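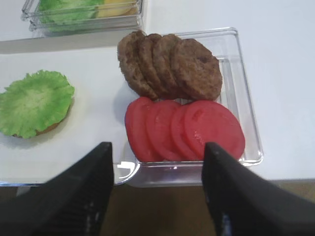

Frequently Asked Questions

Staying at Plesis

What time are check-in and check-out?
Rooms are ready from 3 p.m. Check-out is by 11 a.m. If you arrive early you can leave your bags at the front desk and use the garden and the pool. Late check-out is possible on some days outside August. Ask at the desk the evening before.

What if I arrive late at night?
The front desk closes at 10 p.m. Tell us your arrival time and we will send you a code for the side gate and leave your key in the box next to it. The code changes every day, so please don't use one from an earlier email.

How many rooms do you have?
There are 20 rooms. Twelve are in the main house and eight are in the old barn across the courtyard. The barn rooms are larger and have their own terrace. The rooms in the main house are closer to breakfast and have the better view of the valley.

Is there an elevator?
No. Two of the barn rooms are on the ground floor with no steps from the parking lot, and one of them has a walk-in shower with grab bars. Please call before booking if you need that room, as it can't be reserved through the website.

Do the rooms have air conditioning?
Yes, all of them. Heating is switched on for the whole building from October through April.

Can I request a crib or an extra bed?
Cribs are free. An extra bed costs 30 euros a night and fits only in the barn rooms.

Do you take pets?
Dogs are welcome in the barn rooms. They need to be on a leash in the courtyard and are not allowed in the pool area or the breakfast room. We don't have a dog sitter.

Food and drink

Is breakfast included?
Yes, in all rates. It is served from 7:30 to 10:30 a.m. in the breakfast room or, in warm weather, outside under the pergola. If you are leaving before 7:30, order a packed breakfast by 8 p.m. the night before.

Is there a restaurant?
We serve dinner to house guests five nights a week. The menu is short and changes often. The days are posted at the desk when you arrive. On the other evenings, most guests walk down to the village, where the last kitchen closes at 10 p.m.

Can you cook for special diets?
We can handle vegetarian, vegan and gluten-free meals with a day's notice. Nuts and wheat flour are used in our kitchen every day, so we can't promise a meal free of traces. Let us know about any serious allergy when you book.

Is there a children's menu?
There is no printed one. The kitchen will make plain pasta or a smaller portion of most dishes.

Can I bring my own food?
You can keep drinks and snacks in the room refrigerator. Cooking in the rooms is not allowed. That includes camp stoves on the terraces.

Getting here

Where are you?
Plesis is on the hill above the village of Bajpai, on the road to the Plidum nature reserve. Some navigation systems send cars up the farm track from the south. Ignore this and stay on the paved road until you reach the stone gateposts.

Do I need a car?
It helps. The bus stops at the church in the village and the walk up to us takes 20 minutes, all of it uphill. We can pick you up from the stop between 9 a.m. and 6 p.m. if you call ahead.

Do you arrange airport transfers?
Yes, through Dodatum, a local driver service. The price is 130 euros each way for up to four people with luggage. You pay the driver directly, by card or cash.

Is parking free?
Yes. The lot is inside the gate and is not covered. There are two charging points for electric cars, and you pay at the desk for what you use.

Things to do

When is the pool open?
From May to the end of September, 8 a.m. to 8 p.m. It is not heated. Children under 12 must be with an adult.

Are there trails nearby?
The marked path to the Plidum lookout starts behind the barn. The lookout is at 981 meters and the last part is steep and stony, so wear proper shoes. We have free maps at the desk. There is no drinking water along the way.

Can I rent a bike?
We have a few regular bikes for guests at no charge. For an electric bike, ask us to reserve one from the shop in the village.

Booking and payment

How do I pay?
We take a deposit of 30 percent when you book, and the rest is due at check-out. Cards and bank transfers are both fine. The local tourist tax is not included in the room rate and is added to your final bill.

What is your cancellation policy?
You can cancel free of charge up to 20 days before arrival, and the deposit is refunded to the same card or account. After that we keep the deposit. Changing your dates counts as a cancellation only if we can't resell the room.

Can we book the whole house?
Yes, outside the summer months, with a minimum stay of three nights. Write to us with your dates and the size of your group and we will send a quote. Music outdoors has to stop at 11 p.m.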